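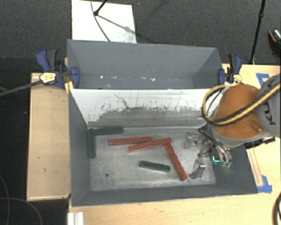 Ticket 3018
Gripper drops out / won't close fully on blocks near bin wall
Status: Open (was Closed, reopened)
Priority: Medium
Opened: Jun 25, 2024
Site: Borklow, bin picking bench
Kit: orange KUKA arm, Hapeta gripper, Clerkska controller. Gargate gripper on the shelf for comparison.

Summary
Comparing the two grippers on the same job, red and green blocks, front bin to rear bin. Gargate did its full set last week, no real trouble. Hapeta is fine in the middle of the bin but stops short on anything lying against a wall. Controller throws code 749 and holds the arm where it is. Have to clear by hand every time.

Steps to reproduce
Home arm. Blocks in front bin, at least one flat along the left wall.
Start pick routine, slow speed.
Gripper goes down, starts to close, stops. 749 on the panel.
Same at normal speed, just sooner.

Expected: closes on block, lifts, carries over to rear bin.

Log

09:10
First fault. Green block along left wall. Cleared, ran again, same thing. Moved the block to the middle by hand and it picked first go.

09:25
Checked the clamps on both sides of the bins. Tight. Bin not shifting. Tape marks on the table still line up with the bin corner so I don't think its position.

09:40
Thought it might be the hose pulling when the wrist turns. Ran the wrist through its full turn with the gripper open, well above the bin. No snag, no fault. Leaving hose as is.

10:05
Unplugged and reseated the gripper cable. Two clean picks then 749 again. So not that, or not only that.

10:30
Read the Clerkska manual. 749 is "finger travel not completed", covers nearly everything. Not much help. Says check force limit. Force limit was still on the Gargate settings!! Nobody changed it over at the swap, me included. Loaded the Hapeta settings file.

10:50
Better. Middle blocks all fine. Back wall fine. Left wall still faulting but less often. Closed ticket too early, see below.

11:35
Reopened. Ran 4 picks on the left wall, 2 faulted. The side wall slopes in towards the bottom and I think the outer finger touches it before it gets down to the block. Gargate finger is thinner so it probably gets away with it. Can't prove it yet, need to watch one from the side at slow speed.

11:50
Watched one. Finger touches wall, arm carries on down a touch, fault. Pretty sure now.

12:15
Tried turning the approach so the fingers close along the wall instead of across it. Works for a block sitting on its own. When two blocks make a corner there's no room for the second finger and it lands on top of the neighbour. Stopped it by hand.

13:20
Also tried dragging the block inwards first with one finger, then picking. Works but slow, and adds to the scuffing on the bin bottom, wich is bad enough already. Camera picks up the shiny patches as edges now and then. Separate ticket for that please, don't pile it in here.

Workaround for now
Keep blocks off the left wall when setting out. Note it on the results sheet or the comparison isn't fair on the Gargate, which had no such help.
Check the settings file after EVERY gripper swap.

Still to do
Ask Hapeta if they do a narrower finger, same mount.
Re-run the Gargate set with blocks in corners, I don't think last weeks run had any.
Same test in the rear bin, picking back the other way.
Add settings file name to the start up screen so it can't be missed.

Next update
When Hapeta reply. If nothing by start of July will file down a spare finger and try that. Arm left at home, gripper open, Hapeta settings loaded. Please don't swap it before asking on this ticket.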